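Notes from a long phone call with a retired ferry hand, Odton to Iltemlow crossing. Typed up fast, sorry for the gaps.

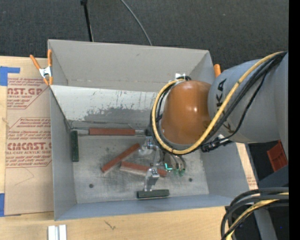 ## "You learn the river by its smell"

The first thing he wants to get straight is the name. Visitors call it the Odton ferry. On the Iltemlow side that is close to an insult. "It's the crossing. Just the crossing. My mum said it, her mum said it." He worked it for most of his life, started as a lad taking fares, finished up at the wheel.

Asked what a normal shift was like, he laughs down the phone. Early. Dark, most of the year. January the worst, ropes stiff as broom handles, you'd be stamping your feet before the first bus had come down the hill. First boat over was at 6 in the morning and it was always the same faces. Bakery women, two lads for the boatyard, a teacher who never once sat down.

"She stood for seven years. Rain, wind, whatever. I asked her once did she want a seat and she said she sat all day. Teachers don't sit all day! But I left it."

Fog was his thing. He talks about fog the way other people talk about football. Thick fog off the marsh, thin fog that came up with the tide, a sort of yellow fog when he was young that he reckons has gone for good. Could you steer in it? "You could if you'd been told how." The old skipper had taught him to listen for the Trarneten weir on one side and the dogs at the farm on the other. Lose the dogs, come round a bit. And the smell. Mud one side, malt on the other, from the brewery, back when there was one.

"You learn the river by its smell. Then they shut the brewery and I was lost for a fortnight."

## The boats

There were two in his time. The old one was slow and rolled badly when she was empty, and he plainly loved her. The newer boat came secondhand from a lake somewhere and never liked the tide. Flat bottom, wrong sort of bow. She'd slide off sideways like a tray. He says the passengers prefered her though, on account of the heater.

Did anything ever go really wrong? Long pause. A line round the propeller one evening, in the dark, and a boat full of people going home. They drifted down past the jetty and round the bend, quite gently, and came to rest on the mud below Okonkwo's yard. Stuck there until the tide lifted them. Someone had a big bag of pears with them and it went round the whole cabin.

"Nobody complained till we got them off. *Then* they complained."

He still gets stopped about it in the shop. One man swears he was aboard and he definitely wasn't.

## When the bridge came

I'd expected him to be bitter about the bridge. Not really. He walked over it on the first morning, with everyone else, and thought it was a handsome thing. His wife's hospital visits were on the far side by then and the bus took twenty minutes off the trip. Hard to be angry at that, he says.

What he minds is the waiting room. Little brick place, a stove, benches all the way round. It came down the same spring as the last boat stopped and there's a bit of grass there now.

"People met in there. My sister met her husband in there, he'd missed the boat and she'd come early. You don't meet anyone on a bridge. You've got your head down."

I asked did he ever go out on the water now. He does, a bit. Has a share in a rowing boat with a neighbour, they take turns and both pretend to be fishing. Knees aren't good. Getting in is fine, he says, its the getting out.

And would he want the crossing back? He thinks a summer boat might pay. Weekends, families, a flask and a look at the herons. Not with him on it, mind. He'd want to be a passenger for once and he'd want a seat near the front.

Then the kettle was going at his end and somebody was at the door, so we left it there. He rang back later to say the teacher taught music, if that was any use, and that I'd to spell Iltemlow with one t.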